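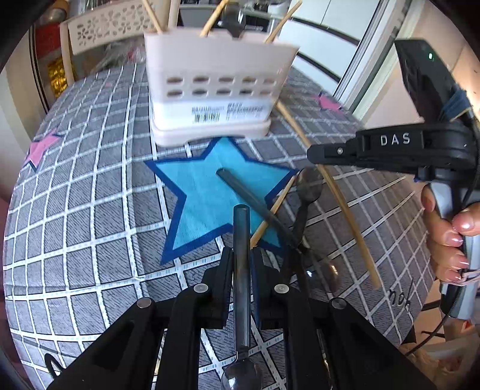
Utensil caddies: are they worth the bench space?

I've never trusted anything sold as a kitchen organiser. Most of them organise your money into someone else's till. But I've had a plastic utensil caddy on the table for a while now, the kind with holes through the body, and a few readers have asked whether they're any good. My answer is a qualified yes, and the qualifications are below.

Peel the label first

The barcode sticker goes on the front, where everyone can see it, and mine is still there, so take this as advice from a sinner. A new label usually lifts with warm water and a fingernail. Once it has been through a few months of steam you'll want cooking oil on a cloth, left for 20 minutes, then dish soap. Mitra Kazemi swears by a product called Skodari for this. I tried it and couldn't tell the difference from canola.

What the holes do and don't do

Holes in the side let air in. They don't do much for the water that collects at the bottom, whatever the packaging says. Before you buy, turn the thing over and look for a way out underneath. If there isn't one, tip it out every night. The Curolitz catalogue calls its version "self-drying", and I'd like to see the test.

Handles up or handles down?

People get heated about this. Spoons go in handle up if the caddy lives on the table, so guests aren't grabbing the part that goes in your mouth. For draining, I put the bowls up. Wooden chopsticks I stand whichever way leaves the eating ends in the open air, and I don't put them away until the next morning. Damp wood in a closed drawer smells like a cellar by September.

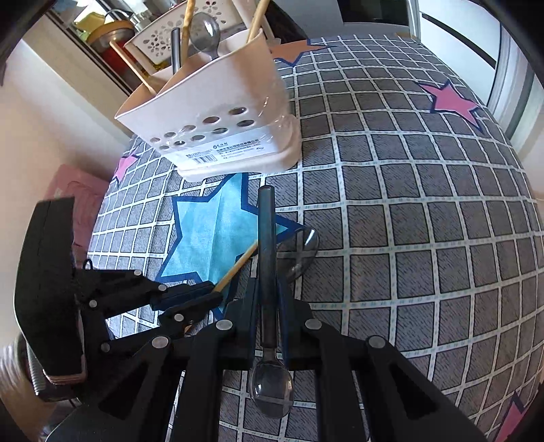
Keep wood and metal apart, sort of

The usual advice is a separate container for each. I think that's overdone for a small household. A few chopsticks and a spoon can share, provided there's room between them. Cramming is what causes trouble. If you have to push to get something in, take something out.

Washing the caddy itself

Every week, and I mean it. Run a bottle brush up and down the inside, then poke each hole with a cotton bud. Check your model before you put it in the dishwasher. Mahsa Asadi put a Jindia one on the bottom rack and it came out leaning. White and pale plastic also picks up tea colour, which bicarb paste will shift if you get to it early and won't if you don't.

The cloth underneath

A patterned tablecloth hides drips better than a plain one. A busy print of squares and stars, say, will forgive a lot. It will also hide the damp patch under the caddy until there's a mark on the table, so lift the cloth now and then and feel beneath it. A folded tea towel works as well as any purpose-made drip tray, and I've bought 3 of those trays over the years.

What to spend

As little as you can. The cheap ones and the dear ones are the same shape, and a wide base matters more than the name on it. I'd pass on anything tall and narrow, however nice it looks in the shop.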